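Filed under: Energy & Local Industry

Last updated: 17 Jan 2026

Foley gets another promise about its old wells

Dravgate wants to reopen the shallow gas wells east of Foley, and the mailer it sent out is full of good news. The company says modern pumps and better well logging will bring the field back to life. Rorgate said much the same when it took over the lease in 2000, and most of those wells were shut in before the lease ran out.

The mailer says 72 of the old wells are "suitable for review." I've read that line several times and still can't tell what it commits anyone to. Reviewing a well is cheap. Plugging one properly costs real money, and the mailer gives that subject a single sentence near the back.
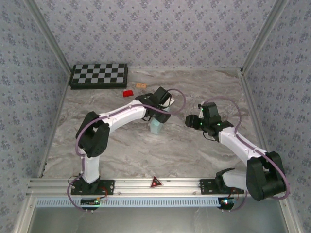 One reader on Mill Road wrote in to say the company should put up the full plugging cost before a truck comes through the gate. "They can have their gas," the letter went on, "but I don't want my kids paying to fill the hole."

Then there's Zononano, the additive Dravgate plans to pump down to loosen up tight rock. The claim is 200 extra days of steady flow per well. Where was it tested, and in what kind of rock? The mailer doesn't say. Our field is old, low-pressure and full of water, and a product that did fine someplace else may do very little under Foley.

I asked for the test data and got the mailer again.

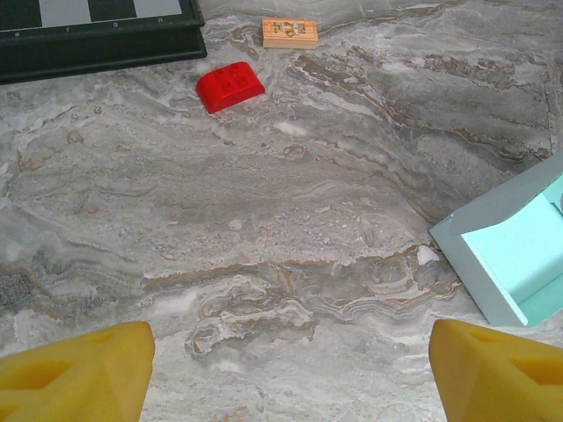
Another subscriber, who signed only as "East Side," thinks I'm being too hard on them and points out that 100 jobs would matter in a town this size. Sure they would. But the mailer says "up to" 100, and it doesn't say how many would last past the drilling.

The county takes up the lease in February. Written comments can be dropped off at the clerk's office before the hearing.

This site uses cookies to remember your settings. Accept | Manage choices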